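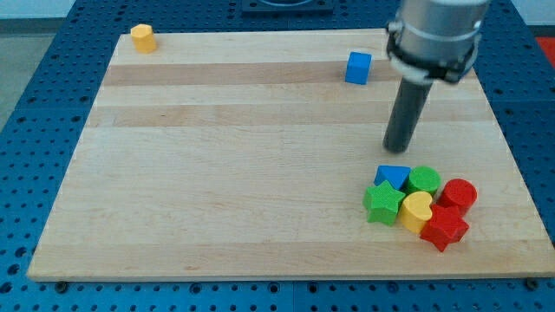

Jemer opened its workshop to visitors for an afternoon in August, and I drove over from Disalville to see it. The firm makes wooden blocks and cutting boards in a brick building on the Rombridge road. Parking is in the field behind, and the gate opened at 1 p.m.

Ekene Briggs took our group through. The tour starts in the lumber store, where maple boards are stacked with thin sticks between them so air can move. They stay there until a moisture meter says they are ready. After that they are ripped into strips, sorted by tone and glued side by side. Briggs said customers used to ask for an even color, and the shop threw out a lot of good maple to please them. Now the darker strips stay in.

The block room is next door. Cubes are the easy part of the work. The six-sided prisms take longer because each face has to be cut at the same angle, and a small error in the first cut shows up by the last one. We watched a batch being sanded. The dust collector is loud, so most of the explaining was done in the corridor afterward.

Color goes on in a separate room with its own air supply. The shop uses a water-based stain for some orders and paint for others. The standard set includes yellow prisms and blue cubes, and a full run is 1,000 pieces. The one before our visit had 107 rejects, mostly for chipped corners. Those are sold by the bag at the front counter.

Ayodele Iyamu runs the packing side and answered questions at the end. One man wanted to know whether the boards could go in a dishwasher. They can't. Iyamu said to wash them by hand, dry them standing on edge and oil them when they look pale.

The tour took a little over an hour. There was coffee and a table of boards for sale, and I bought a small one. The Anozie bus stops outside the gate if you would prefer to leave the car at home. The building has steps between the block room and the color room, and there was no ramp that I could see.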